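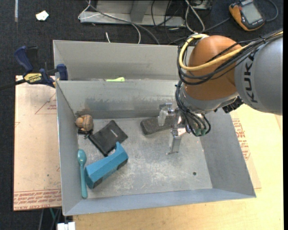
Page last changed: August

Girkport Technical Program
Automation Lab 2, Handout 4: Setting up and looking after the bin cell
Notes by Funmilayo Bassey, wiring section by Rakiya Tijani

Read this before your first session on the cell. You should already have done the pendant exercise from Handout 3 and have your sign-off sheet with you. Work in pairs. One person has the pendant and the other does the checks, then you swap at the halfway point.

1. What is in the cell

The cell is one KUKA arm with a two-finger gripper, a wooden table, and two gray metal bins set one behind the other. The arm takes an object from one bin and puts it in the other. The cell software is called Skoteo. It stores the bin positions, the safe heights and the log of every pick.

We keep a mixed load in the front bin. Soft and flat things such as the felt-like block and the black pouch behave differently from hard ones such as the spoon, and a cell that is out of adjustment will often show it on the flat things first. Don't swap in your own objects until you have finished section 5.

2. Before power

Key off, pendant on its hook. Go over the cell by hand.

Push on the front bin with your palm, first from the side and then from the front. It should not slide. If it does, tighten the bar clamp on the rim until the pad is seated and push again. Check that the clamp handle is outside the path of the gripper. A bin that has moved even slightly puts every taught point off by the same amount.

Look into both bins for anything leaning on a wall or lying across the rim. Long objects can stand against a side wall, but they have to stay below the rim.

Scratches and dull smears on the bin floor are normal wear. A fresh bright line is worth reporting, as it usually means a fingertip is running too low.

3. Wiring at the wrist (R.T.)

Most of the faults on this cell have been cable faults. Follow each cable with your fingers, from the arm down to the tool:

Yellow cable - passes over the front of the orange joint housing and curls around its side. It needs enough slack for the wrist to turn, but it should not hang into the bin.
Black bundle - takes much the same route and is tied near the gray link. Check that the tie holds the bundle without crushing it.
Thin black cables - drop from the wrist and bend back up near the tool. This is the loop that catches on things.
Green connectors - a pair, side by side at the bottom of that loop. Press each one home. Don't pull on the cable to test it.

With the key still off, check continuity on any cable you have unplugged and plugged back in. Write the reading on your sheet. "OK" is not a reading.

If a cable has to be tied again, jog the wrist slowly to both ends of its working range before you trim the tie. I have seen neat work torn out on the first turn.

4. Gripper

The two fingers are not the same. One is pale and slightly see-through; the other is silver metal and ends in a thin flat tip. Fit them the way you found them. Wipe both with a dry cloth, then check the mounting screws with the short key. Snug is enough.

Open and close the gripper five times from the pendant with nothing between the fingers. Listen for a click or a drag. If you hear either one, stop and fill in a Clivier form (red folder).

5. Checking the bin positions

Bring the arm to the home point at low speed. On the Skoteo screen, the home values should read X 798 and Z 1505. Small differences in the last digit are fine. Anything over 15 means the base point has been lost and you need to run the Rezende routine, which is in the appendix. Don't retype the numbers to make them match.

From home, send the arm to the travel height, which is set to 255 above the bin rim. Then step down in the middle of the bin, stopping above the objects. The person doing the checks calls the stop, not the person with the pendant.

Repeat for the rear bin.

6. Shutting down

Open the gripper, let go of whatever it has, and send the arm home. Key off. Save the Skoteo log under your pair number. Put the multimeter back in the drawer with both leads.

Sheets go in the tray by the door before 4:30 p.m. If a check failed, leave the box blank and write what you found on the back.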